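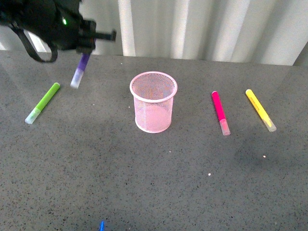
2.2 Handling rules for tabletop tasks

Applies to the Folow arm with Esura two-finger gripper, firmware 1881 or later.

1. Clear the table of everything not on the task sheet.
2. Set the grip force to level 2.
3. Close the fingers on the barrel only - never on the cap.

CAUTION: Keep hands off the table while the arm is enabled.

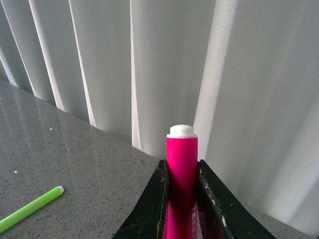
Fig. 2. Marker gripped by the barrel, wrist view.

4. If the object slips, stop the arm and log code 111.
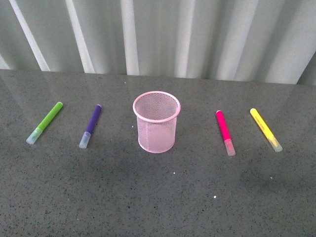 Start layouts must be repeatable between operators. Record the layout before each run and restore it after a stop. For the pen cup task, the cup starts empty with two markers on each side, all lying flat, capped ends toward the operator.

NOTE: Wipe the finger pads at the end of each shift.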